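Last updated: Thursday, 16:40

Sorting used cables is still slow work for a robot arm, test in Skalside shows

SKALSIDE – A machine that can put a power cable into a cardboard box would be welcome in many repair shops, but it will probably not come this year. This is the opinion of the small firm Fluranine, which has spent the winter testing robot arms on simple jobs from the shop floor and the home.

The firm began its tests in January. It chose work which most people do without thinking: folding a towel, closing a lid, taking one cable from a heap and laying it in another box. The last of these has given the most trouble.

A cable has no fixed shape. When it is lifted at one end, the other end goes where it wants, and often it takes two or three other cables with it. For a person this is a small annoyance. For a machine it means that the plan it made a moment ago is no longer correct, and it must look again and make a new one.

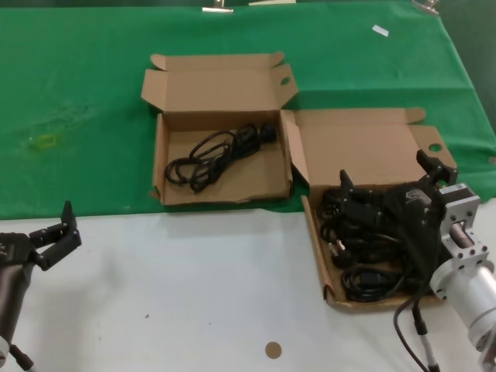
Fluranine says that in its latest round of tests the arms completed 530 cable moves without help from a person. A move is counted only when one cable, and no other, has reached the right box. The average time for one move was 40 seconds. A worker in the shop needs a few seconds for the same job, and can talk to a customer while doing it.

The speed is not the biggest worry, according to the firm's report. An arm can work through the evening when the shop is closed, so a slow machine could still be useful. The more serious matter is how often it must be helped. In the first weeks a member of staff had to step in at almost every heap, usually to separate plugs which had caught on each other. Now it happens about once in 10 attempts. The report calls this "a clear improvement, but not yet a product".

The interest in the tests comes mainly from Cevau, a chain of shops which repairs and resells small household machines. Every used kettle, lamp or printer that comes in has a cable, and many cables come in with no machine at all. They are thrown together in boxes, and somebody has to sort them, coil them and put each one back with the right item. Cevau says it is difficult to find people who want to do this for a whole day, and that those who do it complain of sore wrists.

Cevau has not ordered any machines. It has said it will look at the matter again when the robots can coil a cable as well as move it. Coiling needs two hands which work together, one holding and one turning, and in the tests this has been the weakest point. Many of the coils opened again when they were let go. The report also says that stiff cables, which were expected to be easier, gave worse results than soft ones, because they push back against the fingers.

Conditions in the tests are kind to the machine. The light is steady, people keep out of the way, and the work is done on one table. Even the table is prepared with care: it has a plain green covering, and a small yellow square is marked on it, a help which few kitchens or workshops can offer. The firm admits this openly. Its next series will use a normal workbench, with scratches, poor light and tools left lying on it, and the results are expected to go down before they go up again. 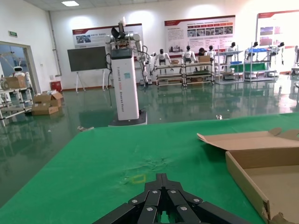 Household work is further away still. Fluranine had hoped to show a robot which could tidy a child's bedroom by the summer, but this has been put back with no new date. In a workshop the same kinds of objects return every day. In a home they do not, and the owner expects that nothing will be broken. Room for the machine itself is another question. The white robot with two arms which stands on a tall pedestal would fill a good part of a normal kitchen, and the pedestal rests on a square base plate on the floor. A family would have to walk around it, and it could not follow them to the laundry. Smaller models exist, but they can lift less, and the firm has not yet tested one with wet clothes or a full pan.

Not everyone agrees that such machines are worth waiting for. The workers' association at the Borbély repair hall, in the old harbour part of Skalside, has asked for a written promise that no jobs will be cut if robots are brought in. It also doubts the savings. In a letter to its members, the association writes that a person who sorts cables also notices a burnt plug or a damaged cover, and puts it aside. A machine that only moves cables would pass the danger on to the customer.

Fluranine answers that checking for damage can be added later, with a better camera and more training. It does not say when. The report contains one long forecast, which has been much discussed in the town: that by 2067 most homes will have some kind of machine for lifting, folding and clearing away. Cevau calls this date too careful. The association calls it a guess.

For the moment the sorting at Cevau continues by hand. The chain has bought new chairs for the sorting tables and has shortened the shifts, so that no worker does cables for more than two hours at a time. Staff are also asked to put a rubber band on each cable when it comes in, which has already made the heaps smaller.

The tests with the normal workbench are planned to start next month. Shops in Skalside which have boxes of old cables they do not need can give them to Fluranine. The firm asks that cables with bare wires are not included.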